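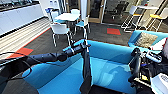

Fig. 4: The two arms over the sofas in the break area, table and bar stools behind.

4. Working in the break area with the Flidance unit

This section is for staff who share the break area with the unit. Before the change, the evening shift tidied the sofas and cushions by hand. Now the unit does the first round, and the shift person checks the result and does what is left over.

4.1 Before you start a round

1. Ask the people who sit on the sofas if they can move to the round table or to the bar stools. Do not start while somebody is still seated.
2. Take away cups, phones and bags from the seats. The unit handles cushions only.
3. Look at both arms. The cables must not hang around a gripper.
4. Press Ready on the panel and wait for 30 seconds.
5. Choose "Sofas" in the Canar menu and press Start.

Note: The menu "Floor" is not released for this room. Please leave it.

4.2 During the round

1. Stay in the room, at least 2 metres away from the arms.
2. If a gripper holds a cushion and does not let go, press Pause. Do not pull on the cushion.
3. After Pause, choose "Open gripper" - the cushion falls down on the seat. Put it in its place by hand and press Continue.

CAUTION: The arms can move again without a sound after a pause. Keep your hands away from the seat and the backrest until the panel shows "Stopped".

4.3 After the round

1. Check the seats and wipe them with a damp cloth. The unit does not wipe.
2. Write the round in the Floltasix log, also when it was not finished. The reason can be short, for example "cushion fell".
3. Press Park and wait until both arms are folded.

4.4 What changes in your shift

The tidying time in the shift plan goes from 30 minutes to 8 minutes for this room. The rest of the time is given to the kitchenette and the meeting rooms. A person who was not trained yet keeps the old plan and does not operate the unit. For training, or if you find the new plan too tight, please speak to Nele Martens.

Version of 2/7/23. Replaces the sheet from May.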